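In praise of the odds-and-ends bin

By Ferenc Pap
Saturday, July 23, 2022

Print this page | E-mail this to a friend

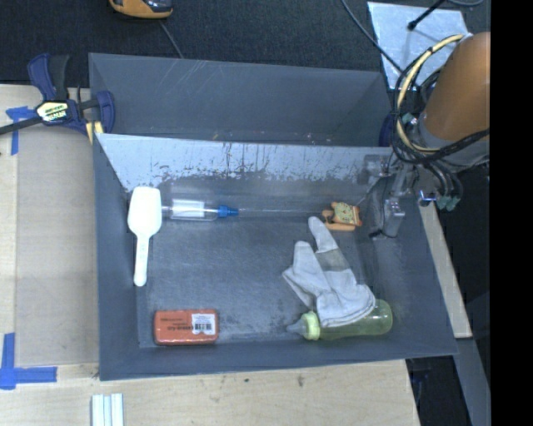

A scoop, a glove, a baby bottle and a few other strays, sharing a grey bin.

My sister-in-law sent me a link last week to one of those tidying courses (338 pages of workbook, if you please, plus a set of stickers) and I got as far as chapter 2 before I had to go and lie down. Chapter 2 says every object in your home must have a category, every category must have a container, and if a thing won't fit a category then you don't need it. Out it goes!

Well, I'm sorry, but no. I want to put in a good word for the bin of bits. The drawer of doom, the Everything Box, whatever your family calls it. Ours was always "the Herard", after the shop that sold my mum her first one, and to this day if I ask my brother where the spare fuses are he'll say "in the Herard" and I know just what he means, even though his is a biscuit tin.

Look at what ends up together. A white plastic scoop, and what was it for? Flour, washing powder, the rabbit? It'll do for any of them. A soft pale glove without a partner. A clear tube with a blue tip, which looks to me a bit like a syringe, the sort of thing you keep after a bout of children's medicine and then use for years to put oil on hinges. Something small and orange with a round face like a little clock. And a baby bottle, lying there on its side half under the glove. Try finding one category for that lot. "Household, various" is the best I can manage, and the workbook says "various" is cheating.

But I'd know where to find every one of them, and I think that's what the tidy people miss. When I had the hall cupboard done properly (a Saturday and most of a Sunday, with 13 matching tubs from Ledesma, labelled by me in my best capitals) I spent the next month opening tubs. Was the bicycle pump "Sport" or "Tools"? Were birthday candles "Kitchen" or "Celebrations"? I had a tub called "Celebrations"! It had candles in it and half a packet of balloons. With the old bin I'd have had one place to look and a quick rummage, job done.

I do have rules, before you write in. It has to be open at the top, so no lid, and you have to be able to see most of what's in there without digging. Once things are piled three deep it stops being a bin and turns into a compost heap. You're allowed a second one behind the first, but a third means you've got a problem and should ring somebody. Nothing sharp, nothing that leaks. And it should be a bit battered. I like a bin with scuffs and scratches on it, I don't trust a pristine one, it makes me feel I ought to be putting nicer things inside.

The other argument is sentimental and I don't mind admitting it. Our youngest is nearly 11 and there's still a bottle in ours. Under the workbook it would have gone years ago, or else been moved up to "Keepsakes", wrapped in tissue, and never seen again. I'd much sooner bump into it while I'm after a glove.

So I've sent the course back to my sister-in-law with thanks, and the stickers have gone in the bin. The good bin, I mean. They might come in handy.

Last updated: July

Print | E-mail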